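Norcombe closes the lid on free bins

Monday, April 6, 2020

The town of Norcombe has run out of free plastic bins, a sentence the town clerk's office has now had to repeat to callers since breakfast.

The giveaway began in January, when the homewares maker Jateo cleared its warehouse in Dralport and found itself with 500 bins in a shade the catalog calls "meadow" and most of Norcombe calls olive. Rather than pay to store them, the company offered the lot to the town. The town said yes before asking what they were for.

That question has since been answered by residents, at length. When the clerk's office put up a page inviting people to share what they keep in theirs, it expected a handful of replies. It got 1289, which is more than voted in the last library board election. Potatoes did well. So did mittens, extension cords and the part of the jigsaw puzzle that is all sky. One household on Chambi Street reported using its bin to hold the lid of a different bin.

With most people stuck at home, a fair number of the later entries concern games. Cristian Giraldo, a high school math teacher, has been posting a bin toss to his students each morning in place of the warm-up problem. The rules take up one page. Players stand behind a line of masking tape and throw ping-pong balls at the bin, and a ball that bounces out again scores nothing, however loudly the thrower objects. Giraldo asks students to write down every throw, including the ones that end up under the refrigerator.

"I told them it was probability," he said. "Then I told them it was homework, and two of them stopped playing."

He recommends a tablecloth with squares on it, so that arguments over where the bin was standing can be settled by pointing. His own record is 49 straight, set on a Sunday evening with his wife as sole witness. She has declined to confirm the figure for print.

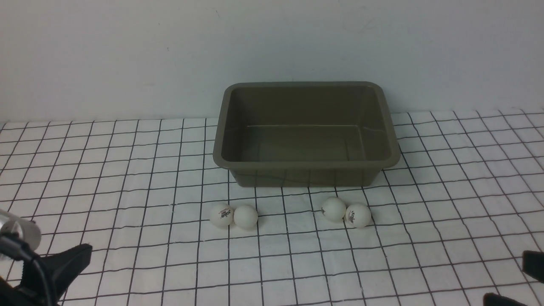 Bin toss: an empty bin, four balls and no excuses.

The game has also brought Norcombe its first bin dispute. Under the original rules a shot off the wall counted the same as a clean one. A group of seniors wanted it to count double, a group of juniors wanted it banned, and the matter went to a vote by email. Wall shots now count once on weekdays and double on weekends, a compromise that has pleased the seniors and baffled several parents.

Anyone still hoping for a bin may be in luck, slightly. The clerk's office says 3 were returned last week, one of them with potatoes. They will be left on the bench outside town hall on Thursday morning, first come, first served, and residents are asked to keep their distance while hurrying.

Jateo says it has no more in olive. It does have a quantity of lids.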